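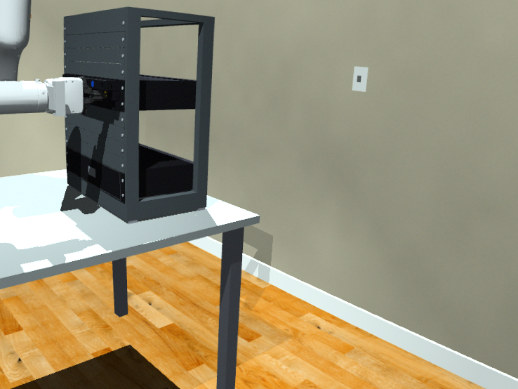
Cedier rack service cell, simulation view: arm at the front of the rack, two units installed.

Brulto Cedier Rack Service Cell
Item no. 1861

The Cedier is a tabletop cell for practicing and running front-access work on rack equipment. It ships as an arm, a gripper, a rack frame with blank panels and a matching simulation model, so a routine can be tried on screen before the arm is powered.

Setup
Place the rack on a level table with its front turned toward the arm. Both feet must rest flat. Bolt the arm base down before connecting the gripper cable. Load the Ulard scene file, enter the measured distance from base to rack, and run the approach at low speed. If the gripper meets the panel early, correct the distance in the scene file – do not bend the fingers to suit.

Routine care
Wipe the fingertips with a dry cloth after each shift. Check the panel screws and the wrist fasteners every 159 hours of running time. Replace the finger pads after up to 1000 grip cycles, or sooner if the edges are rounded. Grease is not needed at the wrist.

Finger replacement
Switch off at the controller and support the gripper by hand. Remove the old fingers, clean the seats and fit the new pair. Run the zero routine before the next job. Allow 16 minutes.

Spare parts
Finger pair, dark finish
Pad set
Blank panel with screws
Gripper cable, Niazi connector

Cells delivered before February use the older gripper cable. Please give the serial number when ordering.

Page updated 2026-09-03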